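A Saturday at the Vellholm enamel works

The Vellholm works opens its doors to the public once a year, in August, between ten and four, and if you want to see the kilns you had better be in the yard by half past nine. We were there at twenty to ten and joined the back of a queue that had brought its own folding chairs.

Vellholm makes badges, brooches and medals, mostly in vitreous enamel, which is powdered glass melted onto metal until it gives up and becomes a picture. The firm has been doing this for 163 years and mentions it on the gate, the tea mugs and the paper bags in the shop. A good deal of the equipment looks as if it could confirm the figure.

The tour starts in the die room. Steel dies are stacked to the ceiling, some 3000 of them, filed according to a system which our guide said was alphabetical and then failed to demonstrate. They keep everything. If a bowling club that folded before the war should reconvene and want its lapel badges again, Vellholm is ready. We saw a blank struck on the old drop stamp, a machine that makes one enormous thud and then sits there looking pleased. A child at the front asked for it again and got it, and then so did a man of about sixty.

Next door is the enamelling shop, far quieter and the part I had come for. The powder is washed, ground again and washed again, because any cloudiness in the water ends up as cloudiness in the glass. Then it is laid wet into the recesses with a goose quill. I had assumed the quill was for visitors, but the pots on every bench were full of them. Each colour goes in, gets dried on top of the kiln and is fired for a minute or two, and reds go last because reds sulk. A decent brooch may go through the kiln 6 times. At the end it is stoned flat by hand under a running tap, and this is when you find the bubble.

They let us try. My leaf came out a shade I would call pond. The woman next to me, who said she had never held a quill in her life, produced a kingfisher.

Lunch was a cheese roll in the packing room, where Ollden had a stand of silver wire and Jafri was selling loose stones out of egg boxes. The Jafri garnets were good and not silly money. Imico had sent a leaflet about a new digital kiln controller and a bowl of mints, and by one o'clock only the leaflets were left.

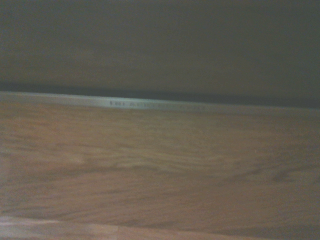
Jewellery and Small Metals Group: Visits and Outings

The afternoon was meant to be a talk on champlevé and cloisonné with slides. The projector had other ideas, so we had the talk without the slides, and a tray of old pieces went round instead. This was a great improvement. You can't turn a slide over, and the backs were worth seeing: counter-enamel in whatever scraps of colour had been lying about, all swept up and fired on together to stop the metal warping. I liked several of the backs more than the fronts.

The shop is through the old loading bay. Seconds are in the wicker trays by the till and go quickly, so have a look before the tour if they will let you. I bought a slightly wonky swallow and a bag of transparent blue.

Practical matters. Entry was free and the workshop go cost 33 pounds including the copper, payable on the day, cash preferred. The stairs to the die room are steep and there is no lift. Parking is on the verge. The tea is strong.

Anyone who wants to share a car next August should put their name on the sheet by the pickle bench. I am happy to drive, but I shall be leaving at eight.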